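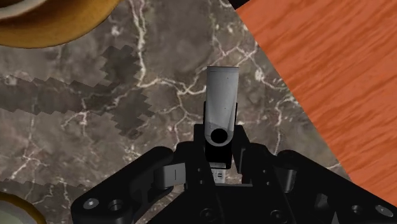
Home Fiction Poetry Back Issues Submit Contact

The Registrar's Window

By the second morning of the sit-in at Bruvley College, the students had moved their coats off the chairs and stacked them along the wall so the staff could get to the copier. Loredana Mazza thanked them and made her copies. She had worked in the registrar's office for 11 years and had never seen so many people in it before nine.

Her sister was one of them. Cinzia sat under the window with her back against the radiator, reading a chemistry book. She was in her third year of nursing, and the college had announced in September that the nursing program would move to the Valtholm campus, two hours north. There was no bus to Valtholm.

"Did you eat?" Loredana asked.

"Somebody brought bagels."

"Mom called me."

"She called me too," Cinzia said, and turned a page.

The petition had 800 names on it. It lay on the counter in a blue folder, and Dean Revitz walked past it twice before he picked it up. He read the first sheet standing. Then he asked Loredana how many students were enrolled in the program.

"One hundred thirty-two," she said.

"And how many live in town?"

She knew that number too, but it was in a report she was not supposed to give out until the trustees had seen it. She said she would have to check. The dean nodded and took the folder into his office and shut the door.

At noon a man from campus security named Ferraro came and read a statement from a card. Anyone still in the building at five would be referred for discipline. He read it again for the people in the hall, who hadn't heard. A few students got up and left, because they had jobs or a lab. Twenty-six stayed. Ferraro wrote that down and went to stand by the stairs.

Loredana ate her lunch at her desk. She processed four transcript requests and a name change. At three she got the discipline forms out of the bottom drawer, since they would be wanted, and saw that the line at the bottom was for the records clerk to sign. She had signed it for other people's sisters.

She went over to the radiator.

"If you get one of these, you can't sit for clinicals in the spring," she said.

"I can't sit for them in Valtholm either. I don't have a car."

"You could take mine."

"Then how do you get to work?"

Loredana didn't have an answer. She looked at the clock. She put the forms back in the drawer, and then she took her own coat off the hook and laid it on the stack by the wall.

"Move over," she said.

Cinzia moved over. The radiator was too hot to lean on for long. At ten to five the dean opened his door, looked around the room for his clerk, and found her on the floor.

"Loredana," he said, "do you have that number?"

"Yes," she said, and told him.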